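Grease trap sizing for a shared kitchen at Maglaya

The county sent back our second drawing set in December with one comment, on sheet P-2: the grease interceptor was sized for a single tenant. The Maglaya building will have two, a bakery on the street side and Felicidad Tiongson's soup counter at the rear, and both drain to the same line.

I had sized the unit from the three-compartment sink alone. The reviewer wanted the mop sink and both prep sinks included. Jerome Ocampo reran the numbers with those fixtures at a 2-minute drain time and came out at 24 gallons per minute. The next standard size up is 25, so that is what we specified. The old unit was rated at 15.

The other question was where to put it. An indoor unit under the sink is cheap to install and unpleasant to clean during service. An outdoor tank means cutting the slab and the alley paving, and the landlord's agent, Imelda Tan, would need to sign off on the paving. The building sewer also runs shallow at that end, so an outdoor tank would have left us without enough fall to the main.
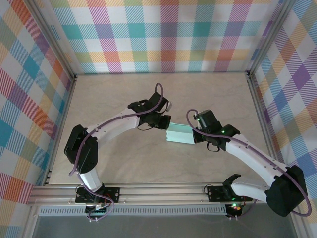
We went with a semi-recessed indoor unit in the back corridor. The lid sits flush with the floor tile and the pump-out hose reaches it from the alley door. Hose run from the truck is 130 feet, and the hauler accepts anything under 200.

Two details I would check earlier next time. The flow control fitting has to sit upstream of the trap with its own air intake, and our first drawing left the intake off. The dishwasher also has to bypass the trap under our local code. Other counties want it the other way, so read yours.

Revised sheets went in under the same permit number, which saved a second filing fee. Amado Dela Peña is holding the floor tile order until they come back. The cleaning log is a separate form and the health department wants it posted on site. I will put our version up once Felicidad has used it for a month.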